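Pre-run checklist, simulated kitchen trials, with my comments
Trelness arm policy, sim evaluation, batch 12
Filled in by Analyn Padilla, 7th March

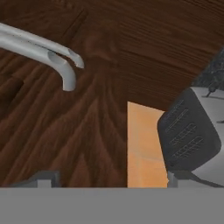 Why do we run a checklist on a simulator when there's nothing in there to break?
Because a bad setup still gives you a success rate, and it looks just as respectable as a good one. We lost 26 episodes of the last batch to a wrong gripper limit and only caught it when Kazuhiro tried to reproduce my numbers (sorry, Kazuhiro!).

1. Wrist view renders, both fingers visible: OK
Fingers spread wide, and plenty of orange panel and wood grain between them. The wood goes a bit soft at lower left. I can live with that, the policy was trained on the same textures.

2. Objects resting properly, nothing sunk or hovering: CHECK AGAIN
The pale grey pipe over the wood (I'm calling it the faucet) has no fittings in view, so I'd like someone to look at it from the overhead camera before we sign this one off.

3. Distractor objects loaded: OK
Dark unit with the slotted grille is in, cable and all. I keep wanting to call it the heater, but please use the asset number in the log or we'll have three names for it by April.

4. Random seeds written to file before the run: OK
All 129 of them. Kazuhiro's script does it now, bless him.

5. Gripper limits match the real Kotard hand: OK
Checked twice, for obvious reasons. See above.

6. Lighting set to the baseline: OK
Soft and even. The harsh lighting set is its own batch, so don't mix them, even if the queue is empty and you're feeling keen.

7. Success test agreed before anyone sees results: NOT DONE
Kazuhiro Takagi wants the object held for 10 seconds, I'd take less. We need to settle it and write it down, and I'm not starting the full batch until we have.

8. Collision logging switched on: OK
It does slow things down on the Siddiqui machine, so start it before lunch and go have your lunch.

Result: hold. Items 2 and 7 still open, everything else is good to go.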